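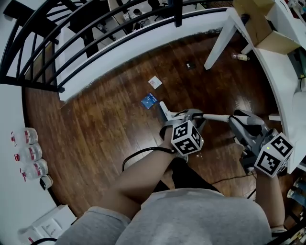
A reader in Dunonby writes that she is tired of hearing that the home robot comes next year. She has heard it for many years now, she still picks up everything from her floor with her own back and knees, and she would like us to say one time, in plain words, what a machine can do in a house today and what it can not.

I will try. I am writing this column for Ojo since two winters and I have changed my opinion more than once, so please take it as the opinion of this month.

The floor is a good place to start. A vacuum robot does the floor well if the floor is free. But most of the work of a floor is the things lying on it: a piece of paper, a little packet, a plastic bottle that rolled next to the table leg. For every thing the machine must know if it is trash or if somebody wants it back. A bottle is easy to hold and hard to judge. When I clean at home, I ask my family about half of what I find, and a machine that asks me so many questions is not a help for me.

Then there are the long things. A rod, a broom handle, a curtain pole. People think that a long light stick must be simple, but for two hands it is a small problem of cooperation. If the left hand goes a little faster than the right one, the stick turns or slides out. We do this without thinking. For a machine, the two hands have to agree all the time, and at present much of this is learned from people. A person takes a gripper in each hand, does the job with the grippers and not with the fingers, and the movements are kept for the machine to learn from. The marker cubes with black squares on the grippers are a common way to follow where each hand is in the room.

I find this work honest and slow. The group at Dosham, where I was allowed to ask questions in June, wrote down 1215 tries of chores with long objects. After they took away the bad ones, 812 stayed. I asked why so many were bad. The answer was mostly boring: the person started too early, or the hand covered the marker, or a cable got in the way of the knee.

With what was learned, they let a two-arm machine lift a rod from the floor and lay it on a shelf. It did it well in 49 tries of the last 60, always with the same rod and the same shelf. With a thicker rod the result was much lower and they did not want me to print the number, so I don't print it. On a shiny floor it was also worse, because the reflections confuse the cameras. I have a shiny floor, like many of you.

In the shop it looks better. At Kemham they have an arm that moves tubes from a cart to a rack, 535 tubes in one shift when I visited. But the cart stops always in the same place, the tubes are all the same length, and no child leaves a sock on the cart. A worker still comes when two tubes stick together. She told me it happens a few times before lunch and she does not mind, it is better than to lift them all.

So my answer to the reader is this one. If you have a flat floor with nothing on it, buy the vacuum. If you want somebody to pick up the bottle and put the stick back in the closet, you must wait, and I would not pay a deposit to anyone this year. For a small workshop with one part that repeats all day, it is already worth to ask for a price. Ask also who comes when it stops, and how fast.

Next month I write about folding towels. If you have a machine at home that does a chore for you, also a bad one, please send me a few lines before the middle of the month. I answer all letters, but slowly.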